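Atelier « Ranger le petit plat » : notes de cours, séance 3
Les cartes, les papiers et le porte-cartes
Polycopié mis à jour le 9 janvier 2020

Bonjour à toutes et à tous, et merci d'avoir rapporté vos enveloppes pleines de cartes de fidélité, de tickets et de vieux abonnements. Je sais que certains d'entre vous ont eu un peu honte d'en sortir autant de leur sac, et je vous rassure tout de suite : mon propre tiroir d'entrée, avant que je m'y mette pour de bon, contenait une carte de piscine d'une ville où je n'habite plus depuis bien longtemps. On garde ces choses-là parce qu'elles sont plates et qu'elles ne réclament rien !

Rappel de la séance précédente

Nous avions vu la règle du casier : une famille d'objets par compartiment, et pas de compartiment « divers ». Le mot « divers » est interdit dans cet atelier (vous pouvez le dire chez vous, mais tout bas). Un bac à trois cases suffit largement pour le petit plat, c'est-à-dire tout ce qui tient dans la main et qui ne dépasse pas, disons, la taille d'un carnet de poche. Je le préfère d'une couleur vive, qu'on repère du premier coup d'œil sur un meuble clair.

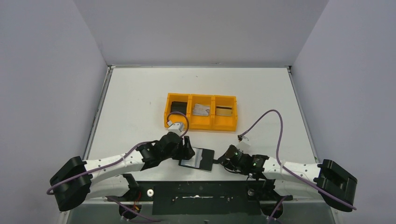 Photo : fonds pédagogique de l'atelier, reproduction autorisée pour les participants.

Dans notre bac orange, chaque case a sa famille. À gauche, le noir ; au milieu, ce qui est argenté et un peu froissé ; à droite, le doré. Trier par couleur peut sembler enfantin, et l'on m'a souvent dit qu'il vaudrait mieux trier par usage. C'est vrai à la longue. Mais pour un premier tri, quand on est fatigué et que la table est couverte de papiers, la couleur va beaucoup plus vite, et l'on évite de relire chaque ticket en se demandant ce qu'on avait bien pu acheter ce jour-là.

Quel bac choisir ?

Dans la salle, vous trouverez deux modèles, le Trovo et le Hirkgate. Le premier est plus profond, le second plus large, et je n'ai pas de religion là-dessus. Regardez surtout la hauteur des séparations. Trop basses, elles laissent les cartes glisser d'une case à l'autre dès qu'on ouvre le tiroir. Trop hautes, elles obligent à aller pêcher les choses du bout des ongles. Prenez une de vos cartes, posez-la debout contre la cloison et voyez si vous la reprenez sans effort.

Un mot aussi sur la table. Dégagez devant le bac la place d'un livre ouvert, c'est là que tout va se passer. Essuyez-la si vous avez goûté dessus, les miettes se logent dans les pochettes avec une obstination remarquable.

Du bac au porte-cartes

Une fois les familles constituées, on passe au remplissage. Le porte-cartes s'ouvre à plat devant le bac, les deux volets bien étalés, et l'on y amène les cartes une par une. Une par une, j'insiste, même si vous êtes pressés. À deux ou trois, elles se coincent de travers à l'entrée de la pochette, on force, et c'est le bord qui souffre. 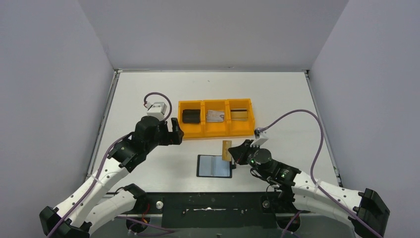 Tenez la carte par un côté, sans poser les doigts sur toute la surface, et présentez-la droite avant de la glisser. Si la pochette résiste (les pochettes neuves résistent presque toujours), écartez-la doucement de l'autre main. Les gauchers peuvent évidemment tout inverser et mettre à leur gauche la case qu'ils visitent le plus souvent.

Pour les papiers, soyons raisonnables. Un ticket plié en quatre n'a rien à faire dans un porte-cartes, il l'épaissit et finit illisible. Gardez les papiers utiles dans la case du milieu, et videz-la une fois par mois. Une participante m'avait raconté, au mois de mai, avoir compté 700 tickets dans une boîte à chaussures ; elle en a conservé 6, et elle dormait très bien.

À faire pour la prochaine fois

Choisissez 2 familles, pas davantage, et rangez-les dans le bac ou le porte-cartes que vous utilisez déjà. N'achetez rien de neuf pour l'instant.
Mettez de côté les cartes périmées, sans les jeter. Nous les découperons ensemble.
Relisez la fiche « Hrubý » sur les pochettes souples, distribuée à la première séance. Il en reste des exemplaires sur l'étagère près de la porte.

La prochaine séance aura lieu dans la petite salle Prastbridge, au fond du couloir. Pensez à apporter des ciseaux.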